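## 2. Planning the purchase of a Bitar bench cell

Read this section before you send the order form to Plaler. It explains what must be decided first, and which costs are often forgotten in the budget.

### 2.1 Before you ask for a quotation

1. Write down every part which the cell shall handle. Include the largest one, also if it comes only a few times in a year.
2. Measure the free bench area. The cell needs a depth of 70 cm, without the cable outlet at the back.
3. Choose the arm. The standard arm is enough for most benches. The long arm must be ordered together with the cell and cannot be added later.
4. Choose the fingers. One pair is included in the price.

> **Note:** The Kera finger set is a separate line in the price list. It contains wide and narrow fingers and one mounting key.
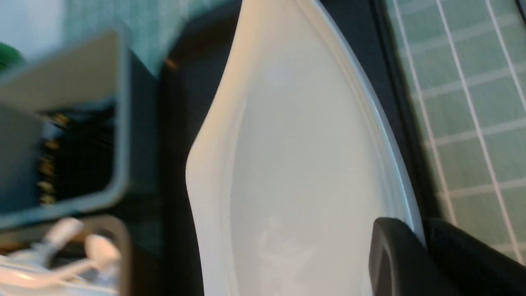
Budget for fingers should be made from the real parts and not from the catalogue. Put each part on the bench, in the place where it will be used, and look from which side it can be held. A wide, shallow piece with a raised rim, as the white plastic one here, offers its edge to the black fingers, so check that your chosen pair can reach such an edge. Small items and cables kept in containers beside the work are another case. For these, ask for the narrow fingers, and leave space between the containers when you draw the layout.

### 2.2 Making the budget

5. Enter the basic price of the cell, 3860 euros, in the first row of the planning sheet.
6. Add fingers, bench mat and containers. These are consumables and should stand in a separate row.
7. Add 15 percent for spare parts in the first year.
8. Add training. One course at the Sarkham workshop takes 22 hours and is booked per person.

> **Caution:** Do not order the cell before the electrical supply of the bench is checked. The warranty does not cover damage from a wrong supply.

> **Caution:** Fingers from other makers may fit on the mount, but the force limit is then not valid. Ask Plaler in writing before you buy them.

### 2.3 Delivery

9. Send the signed form and the layout drawing together. A form without drawing is put on hold.
10. For delivery in June, the order must be confirmed before the end of the month before.

Prices in this section are valid from Apr 3, 2024. For installation on the bench, continue with section 3.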